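Stacking mismatched plates and bowls – what goes under what?

Last updated: 2021-04-26

serenh
Clearing the dining table properly at last and trying to get the crockery into stacks that will actually go in the cupboard. None of it matches. Ovals, squares, melamine-looking stuff, steel. My method so far is biggest flat thing at the bottom, then the next, small bowl on top. Cupboard shelf is 382 mm deep so the ovals only go in longways. Does anyone do it differently? I keep having to lift three things to get at one plate.

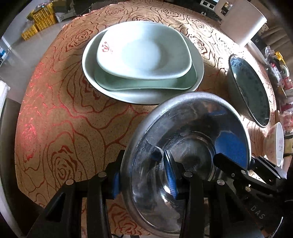

White oval, sage plate, mint bowl on top. Steel bowl still to find a home.

tudur_d
Biggest at bottom is right. But I wouldn't put a bowl on plates at all, bowls go with bowls. You'll want a plate at tea time and you'll be stood there with a bowl in your other hand every single day.

serenh
Fair but then I need two stacks and there isnt the width.

Elis P
Disagree with tudur. Mixed stack is fine if it's a set you use together. One plate one bowl per person, grab the lot, done. We did it like that in the caravan for years.

tudur_d
Caravan is not a kitchen Elis

Elis P
It's got a cooker and a sink, what more do you want

natasa_m
Steel bowl goes at the very back or on a hook, never in with the good plates. Mine left grey marks all over a white dish. Came off with bicarb and a damp cloth but took ages. If it has to be in the stack put a bit of kitchen roll between.

serenh
Oh is that what the grey marks are!! I thought I'd ruined them with the scourer. Will try bicarb.

V. Bachmann
They are metal marks, yes. Bicarb works, cream cleaner works faster. Don't use the scourer, then you do get real scratches and the marks come back worse.
Also – do you need all of it? We had 86 pieces when we moved, for two people. Kept 20. I have not missed one soup plate.

serenh
86!! Not that bad here. But some of it was my nan's and some is from when the takeaway on Ukmont Road closed and sold everything off, so it's hard to be strict. Went for it after dinner anyway, put the flat pieces out so I could see shapes side by side.

natasa_m
That's the way, sort by shape first and forget colour. Round with round, square with square. Ovals are always a pain.

Elis P
Ovals go on their edge in a rack. Nowicki do a wire one, holds five or six. Only trouble is it wobbles if you put just one in.

tudur_d
Had that rack. Rubbish. Tipped forward every time the door shut. Get a Vurnora one, the feet are rubber.

Elis P
Mine's been fine since September so maybe it's your door

tudur_d
its not my door

serenh
Right lads. Second go, laid out more of it:
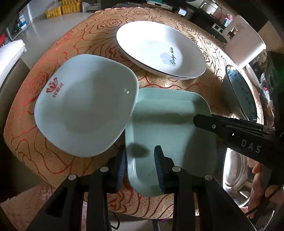

Mint tray, big white bowl with the red lotus, flowery oval on top of another oval. Blue and white one on its edge.

natasa_m
Lovely big white bowl. That can't nest in anything, can it, with the squarish shape. I'd give it its own spot and keep fruit in it, then it doesn't need cupboard space at all.

V. Bachmann
The two ovals together, good. Leave them as a pair and put nothing on top. The tray I would stand upright at the side of the cupboard, against the wall. Takes no room.

serenh
Tray upright is a good shout, hadn't thought of it. Bowl with fruit in as well, except it'll be onions knowing us.

tudur_d
Watch the blue and white one on its edge like that. Table's fine with the cloth under it but on a bare shelf it'll roll. I lost a decent one that way, straight onto the tiles.

Elis P
Agree with tudur for once. Flat or in a rack.

serenh
It's not staying like that, going in with the round ones. Is a cloth ok as a shelf liner btw? Or does it just bunch up

natasa_m
Bunches. Get the grippy mesh stuff off a roll and cut it to size. Cendumero was 17 for a roll that did my whole kitchen, drawers too.

V. Bachmann
17 is a lot for mesh. Market has it for much less, no brand. Same thing.

natasa_m
The market one went sticky on me in the heat. Had to scrape it off the shelf with a fish slice

serenh
Ok so – ovals together, longways. Tray on its side. Steel bowl on a hook, if I can find the hooks. Square plate and mint bowl I'm still stacking, sorry tudur.

tudur_d
You'll be back in a month

Elis P
She won't. What size hooks have you got, Seren? The little cup ones won't take a steel bowl unless there's a hole in the rim.

serenh
No hole. Back of the shelf it is then.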